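Tracing a Bad Grasp in a Simulated Kitchen: Stale Poses, Silent Retries and a Gripper That Ends Up at the Wall

If you run pick-and-place tasks in simulation, you will sooner or later get an episode where the log says the grasp went fine and the end state says nothing was picked. This tutorial goes through how we trace that kind of failure. The task family is Tulla, our set of kitchen counter tasks for a two-arm mobile robot. The planner is Moreira. The steps apply to most setups that keep object poses in one place and arm commands in another.

The fault came up in September during a regression run of 400 episodes. Of those, 84 ended with the planner reporting success and the task checker reporting failure. Before that release the two had almost always agreed.

What you need before you start

A saved episode with the random seed, the full command log for both arms, and rendered views from the head camera and both wrist cameras. If your recorder only keeps the head view, turn the wrist views on and rerun the seed. You will not find this fault from the head view.

You also need a way to step the simulator by hand. In our viewer this is the period key with the physics paused.

Step 1. Look at the layout from the head camera

Open the episode and find a moment when both arms are over the work area. You want to know which objects are close together, and which arm is near which group. Write this down before you read any log. Once you have read the log you tend to see what it says. 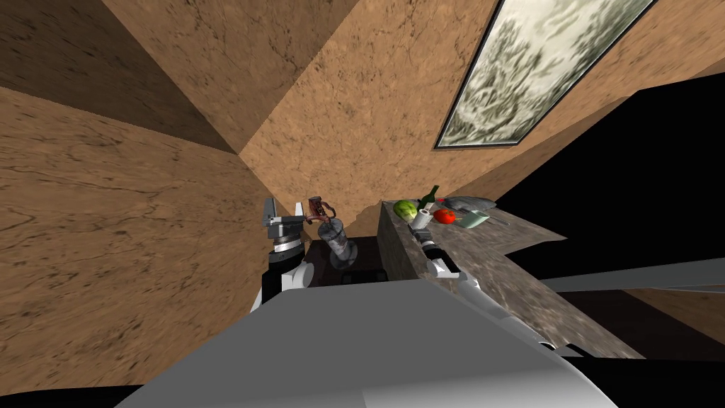
Altby Robotics Notes

In this layout the lettuce, the bottle and the tomato are grouped at the far end of the marble counter, with one gripper at the near edge of it. The other arm is over by the tall gray container. The black region on the right appears to be past the modeled walls and has nothing to do with the fault. New people on the project often stop on it, so we mention it.

The spacing between objects matters more than the layout of the room. A pose error that would be harmless on a bare counter can put a finger into a neighboring object when the items are packed in a group.

Step 2. Compare the planner pose with the simulator pose

For the target object, pull two numbers at the same timestep:

1. The pose the planner used when it computed the grasp.
2. The pose the simulator held for that object when the fingers were told to close.

Subtract them. Do this for position and for rotation separately. A healthy episode shows a difference close to zero until contact, and then a small one while the object settles between the fingers.

In our bad episodes the difference was well above zero before any contact by the arm that was doing the grasp. The object had moved and the planner did not know.

There are two usual reasons. One is that the other arm touched something and the motion passed down the row of objects. The other is that the object was still settling when the scene snapshot was taken. To tell them apart, plot the object's speed from the start of the episode. Settling shows up right away and dies out. A bump shows up later as a single spike. Ours was settling. A change to the loader had moved the snapshot ahead of the settle phase, so the planner worked from the spawn pose.

Step 3. Check the approach from the wrist camera

Numbers will tell you that the pose is off. They will not tell you what the fingers are going to hit. Step to the last part of the approach, before the close command, and switch to the wrist view.
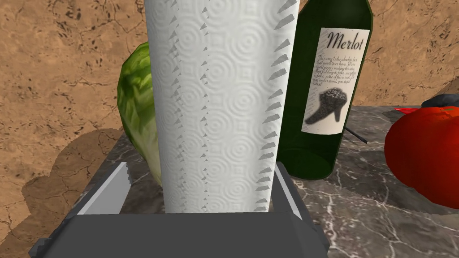
Issue 134

Look at the clearance on each side of the object between the fingers. With the paper towel roll, the right finger is pressed close to the roll's side, and the wine bottle with the Merlot label stands immediately to the right of the roll. The left finger angles outward. That is the kind of spacing where you should be asking what the margin was supposed to be, and whether the planner was given the neighbors as obstacles at all.

Go through these checks in order:

Is the target between the fingers? If it is outside them, go back to Step 2, because the pose error is large enough to explain everything.

Is there more room on one side than the other? Measure it in the simulator. Do not judge it from the picture, as the wrist camera sits close and perspective makes upright objects look tapered.

Are the neighbors in the planner's obstacle list? Print the list. We have seen it come back with the target and the counter and nothing else.

Do the collision shapes match the visual shapes? Turn on the collision overlay. A shape that is smaller than what is drawn lets a finger get closer than it should, and one that is larger stops the finger early with nothing visible in the way.

The last check is the one people skip. Rendered detail on an object, such as the embossing on a towel roll, tells you nothing about its collision shape, which may be a plain cylinder.

Step 4. Read what the planner called success

Find the line in the log where the grasp was declared good, and then find the code that wrote it. In Moreira the grasp was marked good if the fingers stopped moving before they were fully closed. The idea is that something between them is holding them apart.

That test passes when the fingers hold the target. It also passes when they hold a neighbor, when a finger is jammed against the counter, and when the joint controller times out halfway through the close. All of these turned up in our bad episodes.

A better test uses at least two conditions. We now require contact on both inner finger faces, and we require that the object in contact has the same ID as the target. After the lift we check the object's height against the counter. If any of these fails, the grasp is marked failed and the reason is written to the log as a separate field.

Step 5. Follow the retries

Once the grasp can be marked failed, the planner will retry, and the retry code gets much more use than before. Ours had its own bug. Each retry added an offset to the grasp target and did not clear the one from the attempt before. After a few attempts the arm was being sent to a place that had no connection to the object.

You can spot this in the wrist view without any plotting. Step through and look for any stretch with no task object near the fingers.

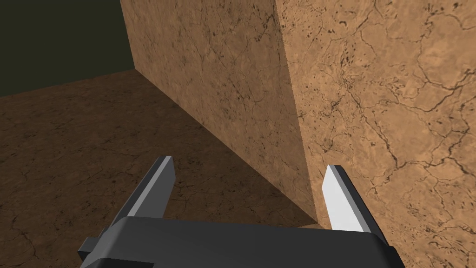 Wrist view: fingers open, large tan block ahead, no task object in view.

When you find a view like this, stop and work out where the commanded target is. Draw it in the viewer as a marker. If the marker is on or inside a solid surface, the arm is following a bad command and the controller is doing its job. If the marker is somewhere sensible and the gripper is not at it, you have a tracking problem and should be looking at joint limits and controller gains instead.

Keep in mind that open fingers in front of a large surface can also be a normal part of a long reach. Check the commanded target before you call it a fault.

To fix the offset bug, compute each retry from the current object pose and never from the previous target. Cap the number of retries. Add a workspace check that rejects any target outside the counter volume, and have it end the episode with an error so the problem shows up in the totals.

Step 6. Treat finger-to-wall contact as a safety event

It is easy to be relaxed about a simulated gripper touching a wall. The same planner code goes to the Gretano test cell, where the arm is real and the wall is a steel guard. For that reason we log any contact between an arm link and a fixed surface as a safety event, in simulation as well. The exception is fingertip contact with the counter below the force limit, which happens in ordinary grasps of flat objects.

Set the following before you rerun:

Stop the arm on contact with a fixed surface. Do not let the planner retry after it.

Save the last 100 timesteps of commands and wrist frames with the event.

Count safety events separately from failed grasps. If they are added together, a drop in one can hide a rise in the other.

Do not release a planner build to hardware with an unexplained safety event in the regression run. Explained means someone has stepped through the episode and written down the cause.

Step 7. Rerun the same seeds

Use the same seeds as the failed run. New seeds will give you new layouts, and you will not know whether the fix worked or the objects landed in easier places. Apply one fix at a time. We did the snapshot order first, then the success test, then the retry offset, with a full rerun after each.

Expect the reported success rate to fall when you change the success test. The robot is doing the same thing as before and the report has become more accurate. Tell whoever reads the dashboard ahead of time.

If it still fails

Pose difference is near zero and the grasp still misses: check the transform from the wrist to the fingertip. A gripper model swapped for one with longer fingers will cause this.

Object slides out during the lift: check friction on both surfaces, then the closing force. Raise one at a time.

Left arm works and right arm does not: look for a mirrored grasp table. The rotation sign is wrong more often than the position.

Episode passes when stepped by hand and fails at full speed: the planner is probably reading the pose before the physics step has finished. Log the step index next to each pose read and compare the two.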